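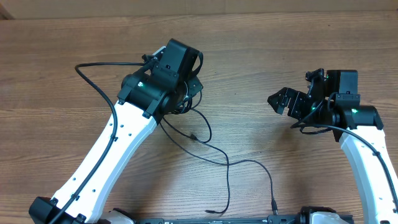 The tabletop, with the grain going mostly sideways and the light and dark bands I keep going on about.

I have now read more about looking after a wooden table than any adult should, and I trust less of it than when I started. If you came here from a search for the best table oil, sorry. I don't know what the best table oil is and I've stopped believing the people who say they do.

A bit of background. The table came from Justow, second hand, for 200 pounds, which I thought was a lot for something with no history and no paperwork. The man in the shop said it was "a Sorensen sort of table". I asked whether that meant it was a Sorensen table and he said it was in that tradition. I have looked underneath with a torch. No stamp, no label, no tradition.

What it does have is a nice top. It's brown, fine grained, and the colour comes and goes in bands, some quite light and some a good deal darker. I liked that straight away. I've since been told by two separate websites that uneven colour is a sign of a thirsty table, and by a third that it's a sign of quality. All three sold oil.

So, the oil. The one everybody recommends is Stotier, and by everybody I mean the first page of results, where the same paragraph turns up under four different names. The tin says 100% natural, like hemlock. It says it will "wake the grain". It also says one coat will stand up to 1000 wipes, and I would love to meet whoever did the wiping. Was it a damp cloth? A dry one? Did they stop at 1000 because it failed on the next one, or because it was time to go home? The leaflet doesn't say. It has a drawing of a leaf.

I read the reviews, all 544 of them, over several evenings when I could have been doing something useful. Most were written within a day or so of the tin arriving. "Looks amazing!" Well, yes. Put cooking oil on it and it would look amazing for a day. Put water on it, come to that. Very few people went back in the winter to say how it had held up. One who did had given it two stars and said it went tacky under the place mats. The company replied that she had used too much. I notice that it's always too much or too little with these products, and the right amount is "a thin, even coat", which I think means the amount you would have used if it had worked.

I did what I should have done to begin with and rang Verna Begay. She mends furniture over in Cerkenow and has sorted out a couple of chairs for me. I asked her what I should put on the table.

"What's wrong with it?" she said.

I said nothing was wrong with it as such. There was a long pause and I could hear a radio. She told me to wipe it with a cloth that's been wrung out properly, dry it afterwards, and ring her if something happened. She did say that if it ever started to look grey or feel rough I could give it a little oil, and she didn't mind much which sort. I asked about Stotier in particular. She said it was fine, and that it was very like the stuff she buys in a plain tin for less.

I'm not saying Verna is right about everything. She once told me a chair leg would never come loose again and it was loose by Christmas. But she had no tin to sell me, and that counts for something.

All the same I bought the Stotier. I know. I wanted to be able to complain about it fairly. I tried it on the underside first, as the leaflet tells you to, and left it overnight. In the morning the patch was a bit darker than the wood next to it. Was the grain awake? I lay on the floor and stared at it for a good while and I couldn't tell you. It smelled of oranges and putty. The smell was gone by Monday, the patch is still darker, and the rest of the tin is on the shelf with the lid hammered down.

There's also the matter of the specks. There are two tiny dark ones on the top, one up towards the far side on the right, the other out in the open part in the middle. Before I started reading I would never have given them a thought. Now I've seen them described, on various sites, as mineral marks, pin knots, old ink, mould and "early beetle activity". The beetle people want you to buy a spray. I haven't bought the spray. I haven't worked out what the specks are either, and it's quite possible they're crumbs. I do keep meaning to go over with a fingernail and settle it.

What I haven't found anywhere is a plain test. Two halves of one table, one oiled and one left alone, a year of normal meals and elbows, and then somebody who doesn't know which is which has a look. It wouldn't cost much. You would think a firm so sure of its tin would have done it by now. If you know of one, leave a comment and I'll read it, but please don't send me a video of a man rubbing a board in slow motion. I've seen all of those.

For the time being it's a wrung-out cloth and a tea towel after. I'll check the patch underneath again in April and put up a note if there's any difference between it and the bare wood.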